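3. Teaching by hand and teaching by remote

3.1 Why we split the two

Most of what the arm learned in this study it learned from people moving it. Either with their hands on it (we call this hand guiding) or from a seat across the room with a controller (remote). Earlier work at Vatovel treated the two as the same thing and pooled the recordings. We did that too at first. The pooled set gave us a policy that hesitated near every object, and it took Maricica Văduva a Sunday of going through recordings to see the pattern. The hand-guided ones come in low and slow. The remote ones come in high, stop, then drop. Mix them and the arm learns something in between that neither teacher ever did.

So from May on the two sets are kept apart. Same table, same objects, same people teaching. Only the way of showing changes.

3.2 Setup

One arm, one gripper, fixed to a white table with holes. Toy food and kitchen things as the objects, chosen for shape more than anything else: one tall thing, one lumpy thing, one flat round thing, some small things that roll. Objects go down by hand between takes and we did not use a template. We wanted the layouts messy. Figure 2 is one such layout. The cable is left where it falls - tying it back made hand guiding stiff, and the teachers complained.

Eleven people taught. Five had used a remote controller with an arm before, the rest had not. Everyone got the same 12 minute introduction from Mohammed-Awal Kpodo and then was left alone, apart from one person at the stop button. No coaching on how to grasp. If someone asked "which way should I pick it up" the answer was "whichever you like".

The remote sessions used the Flilley controller, two sticks and a trigger, speed capped low. Teachers sat where they could see the table directly. An earlier try with a screen only was dropped, people kept misjudging height and pressing the gripper into the table.

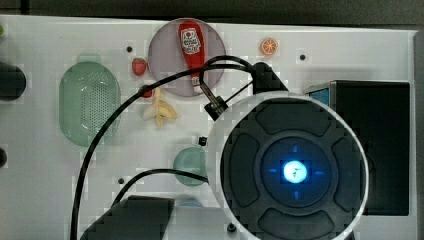

Reading time for this section: 6 min

Figure 2. Table during the work, seen from above. Ketchup bottle on the plate, strawberry and bananas to the left, orange slice at upper right, green colander on the left side. Gripper over the right half, light on.

3.3 The task

Tasks were given as one spoken sentence, read off a card. "Put the strawberry in the colander." "Take the bottle off the plate." "Put the orange slice on the plate." The teacher shows it once, start to finish, then says "done" out loud. We found the saying out loud matters. Without it people tidy up after - nudge the object a bit, back off, nudge again - and all that nudging ends up in the recording as if it were part of the job.

A take was thrown out when the object left the table, when the stop button was pressed, or when the teacher asked for it to be thrown out. That last rule we argued over. Kpodo wanted to keep the bad ones, on the grounds that a recovery is worth more than a clean run. Văduva wanted them gone. In the end thrown-out takes were stored but not trained on, see Section 5 for what happened when we put some back.

We kept 79 takes by hand guiding and 55 by remote. The gap is not by design. Remote takes run longer and people got tired of the controller and asked to stop early, which they were allowed to do.

3.4 What teachers did differently

Path. By hand, people go round things. By remote they go over things. With the bottle standing in for anything tall this makes a big difference, since a remote teacher will lift well clear of it and a hand teacher will just steer past the side. Cluttered layouts made both groups slower but the remote group more so.

Wrist. Hand teachers turn the wrist all the time, mostly without noticing. Remote teachers hardly touch it. Rotation sits on the second stick and several said they forgot it was there. The result is that almost every remote grasp is made at the angle the gripper happened to be at when the take began. Fine for a strawberry. Bad for bananas, where the curve means there is a right way and several wrong ones.

Pauses. Remote takes are full of them. Teachers stop to look, lean over, sit back, carry on. We tried cutting the pauses out automaticaly and the trained arm got worse, jerky over the last bit of the approach. Our guess is that the pause just before closing carries some information about being lined up. We now cut only the long ones at the start and leave the rest.

Force. Not much to say. The hand-guided sessions can't give a clean reading here as the teacher's own push is mixed in with the contact. Anyone who needs force should use remote, or put a sensor past the point where the hand goes.

3.5 Hands in view

A known problem with hand guiding is that the teacher's hands and sleeves show up in the video. The policy then learns to expect hands, and does odd things when there are none. Aryee's method, replaying the recorded motion with nobody touching the arm and filming that, is what we used. It works if the objects go back exactly where they were. Ours went back by eye, with a still of the start layout on a laptop next to the table. Small rolling objects were the trouble. A replay that missed its object was repeated until it didn't, and if it still missed on the third go the take was dropped from the video set but kept for the motion set.

This doubles the time per take, more or less wiping out the speed advantage hand guiding had to begin with. Something to bear in mind when reading the comparison in Section 4, where times are given with and without replay.

3.6 Order of teaching

Half the group started by hand and half by remote (six and five, the group being odd). Order turned out to matter. People who started by hand were better at remote afterward. They used the wrist more and their first approach was closer. Going the other way we saw no gain. When asked, one teacher said that after moving the arm herself she "knew where the elbow wanted to go". Another said much the same thing about weight.

We didn't plan for this and the groups are small, so take it as an observation. But it did change how we run new teachers. They now get a few minutes hands on with the arm before they are given the controller, even if all their takes will be remote.

3.7 Labels

Each take carries the card sentence, teacher number, method, and a yes/no for whether the object ended up where the card said. The yes/no was filled in by a second person, not the teacher. Disagreements were mostly over "on the plate" - does half on count? We said yes if it stayed put when the gripper left. Prulwood's labelling rules say no. Anyone comparing our numbers with theirs should relable the plate tasks first, the rest should match as they are.

3.8 Limits

One table, one arm, one type of gripper. Light was whatever was on in the room. The objects are toys and light, so nothing here says much about teaching with heavy things, where hand guiding may well get harder and remote may not. Teachers were all adults and all worked in the building. None had a long stretch of practice, the most any of them did was two sessions. We would expect the remote takes in particular to improve with practice and can't say by how much.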